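**Mumeo hand-held gripper kit (pair), built at home and kept for 48 evenings**

I bought the Mumeo pair for 400 dollars from the Akolgo clearance page. A finished pair from Kirodden runs 1,110, and I'm the kind of person who sees that gap and thinks, well, I own a screwdriver.

What arrives is a box of black printed parts, two bags of steel pins, a bag of pads, and a manual translated by someone with a strong feeling for poetry. Step nine reads "invite the finger to its brother." I invited it. It declined until I filed the slot.

For anyone who landed on this review by accident, these are the hand-held kind. You hold one in each fist, squeeze, and the fingers close on whatever you've put in front of them. The idea is that you do household jobs this way, record them, and later let a real arm learn from your example. I don't have the real arm yet. My wife has noticed this.

### The build

Plan on a weekend. Mine took two, the second one being the fault of the pins. They're a press fit, and the holes in my left unit were so tight that I ended up easing each one with a hand reamer borrowed from Eduardo Salazar at the Wokdale shared workshop. He also told me to stop using pliers on them, in a tone I probably deserved. The right unit went together in an afternoon and has been smug about it ever since.

The pads are the best part of the kit. They have some give, they sit flat, and they don't mark cloth. The glue supplied with them is the worst part of the kit. I threw it out after one pad slid off into a bowl of rice and used contact cement instead — no trouble from that corner since September.

Trigger feel is fine. There's a bit of slop in the linkage when the fingers are wide open, and it mostly goes away as they close. If you have small hands the grip will feel like holding a carton of milk by the waist.

### Using them

I started on blocks and cups, like everyone. Blocks are easy and make you think you've bought something wonderful. Then I moved on to laundry, where the real opinions get formed.

Towels go well. Socks are possible but undignified. Shirts I have made my peace with. Trousers are a different matter, mainly at the waist, where you've got seams and pockets and several layers all wanting to travel separately. With bare fingers you sort that out without thinking. With the Mumeos you pinch the top layer, lift, and find the rest has stayed home.

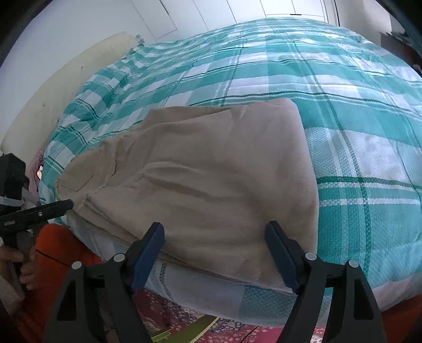 The trick I've settled on is to hold the waist down with one gripper and do all the fussy work with the other. It's slow. A pair of trousers takes me longer than it took to get dressed for my own wedding, but the fold usually holds, and I get a clean run maybe every third try. Thick seams are where the fingertips let you down. They're blunt, and getting one under a single layer of cotton means pushing into the mattress first and coming up from below, so work on something soft. On a hard table I'd knock a star off.

Weight is the other complaint. After half an hour my wrists start sending letters. Kirodden's pair is lighter, I'm told, and for that money I'd hope it also made coffee.

### Should you get them?

If you like fitting parts, yes. If you want to open a box and start recording the same night, save up for the finished ones. I'd give the kit four stars for the pads and the price, minus one for the pin holes, and half of that back because Mumeo mailed me spare pins without asking for a photo of the ones I'd bent.

*Edit, Mar 3, 2018: the left trigger spring has gone soft. A replacement was 2 dollars plus shipping, and the shipping was more than the spring. Same step nine in the instructions.*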